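Grevbridge Center for Applied Handling
Progress report to the Clorkier Fund
January 24, 2026

1. Summary of the period

The second half of the grant year centered on the open day held at Grevbridge, the main public commitment in our agreement with the Fund. The event drew 200 visitors across 3 sessions. The Toma two-arm cell ran in each of them on its packing task, which involves a zip-top bag, a plastic basket and a mixed set of produce.
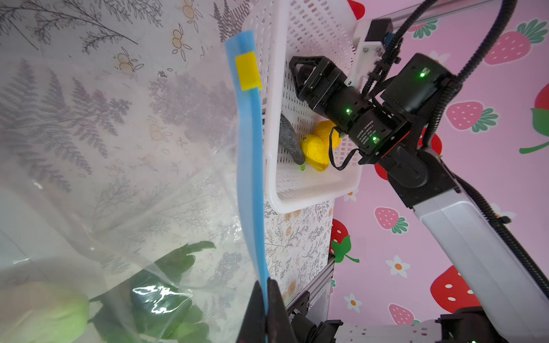

2. The demonstration

Visitors watched both arms at work inside the three-sided enclosure. The patterned walls and table covering were kept as they are during regular work, so that the public saw the cell under its usual conditions — a point raised by the Fund in August. 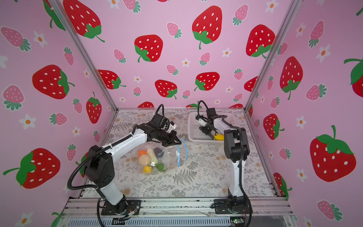
Staff gave a short talk before each session and took questions afterward. Most questions concerned speed, cost and the handling of soft packaging. Teachers from local schools asked for printed material, and a first draft is now with our partner Flusamau for review.

Cloth and plush items remain a separate line of work under the same grant. They are harder to grip in a repeatable way than firm produce, and progress has been slower than planned.

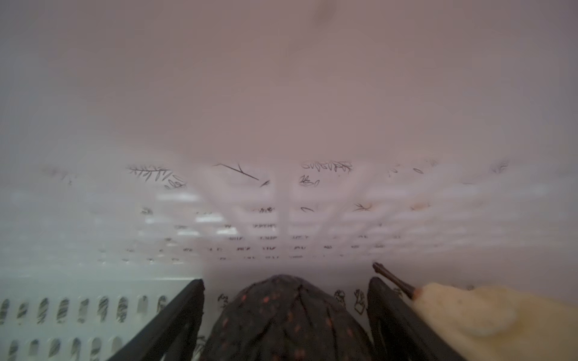

We have therefore moved 2 weeks of operator time from reporting to this task, within the approved budget.

3. Data and next steps

The project archive now holds 992 reviewed recordings. Bag handling accounts for the largest share, and keeping the mouth of the bag open is still the step that takes operators longest to learn.
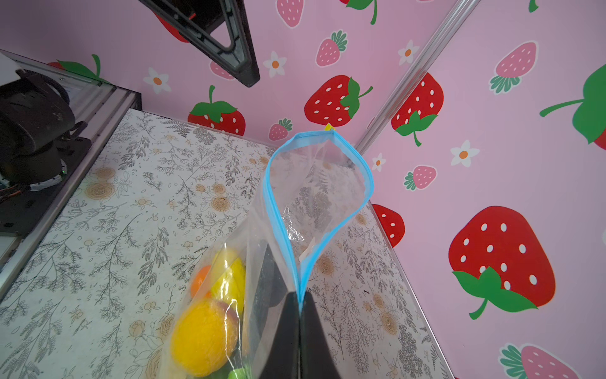
Flusamau will receive the next portion of the archive once the review notes are complete. We request the Fund's approval to hold a second open day in the coming grant year, on the same terms and with no change to the total award.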